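Rasico Tabletop Arm

The Rasico is a small arm for sorting and put-away work on an ordinary table. It ships with a two-finger gripper, a power supply and the Flerkasport software, which records a task as you guide the arm by hand and plays it back.

Small parts and drawers – the job most buyers ask us for – are covered by the drawer routine. Set the open drawer and the pickup point once, then save both under one name.

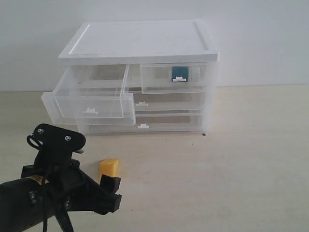
What you get

Arm with gripper
Table clamp
Spare finger pads
Drawer routine, preloaded

Price and delivery

The full kit is $3,327. Extra finger pads are $42 a set. Orders placed now ship in July. For school pricing, write to Kgomotso Khumalo in sales.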